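De : Mereana Doolan
À : liste habitants-modar
Objet : Re: [modar] Ravalement côté cour, le devis Stavero

Bonjour à tous,

Le 14 février, non, pardon, en février tout court (je n'ai plus le courrier sous la main), Babatunde Lawal écrivait :

> Stavero propose un hydrofuge sur toute la façade en brique, garanti 2 fois plus longtemps que le produit concurrent. 48 euros le m², échafaudage compris. Leur commercial parle d'une baisse du chauffage de 29 %. Je suis d'avis de signer avant l'été.

29 % de chauffage en moins avec un produit qu'on passe au rouleau, je veux bien, mais mesurés où, et sur quel bâtiment ? J'ai demandé l'étude deux fois. On m'a envoyé une plaquette.

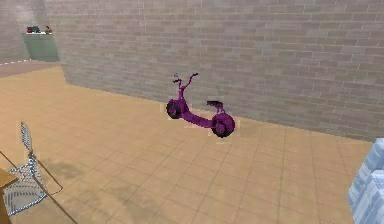
Suleiman Oyewole me répond que son frère a fait traiter son pignon et qu'il n'a plus de salpêtre dans le couloir. Tant mieux pour lui. Je voudrais quand même savoir s'il n'a pas fait réparer la gouttière le même hiver, parce que chez nous l'eau vient de là, et aucun hydrofuge ne rebouche une descente percée.

Quant au prix au mètre carré, il ne comprend pas la reprise des joints. C'est écrit en petit, page 2 : « support réputé sain ». Réputé par qui ? Si on enferme l'humidité derrière un film, on paiera une seconde fois. 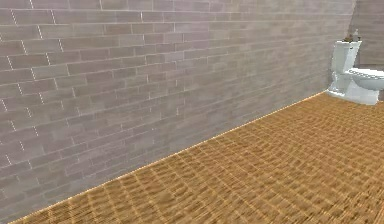
Le devis concurrent, celui d'Ogunleye, est plus cher et personne ne l'a lu jusqu'au bout. Il prévoit un sondage au mortier avant tout traitement. Sur un appareillage à joints décalés, avec des briques longues et étroites et des joints clairs comme ceux-là, le mortier finit par représenter pas mal de surface, et c'est bien lui que Stavero laisse de côté.

Je voterai contre en l'état. Si quelqu'un a l'étude, la vraie, qu'il l'envoie sur la liste.

Mereana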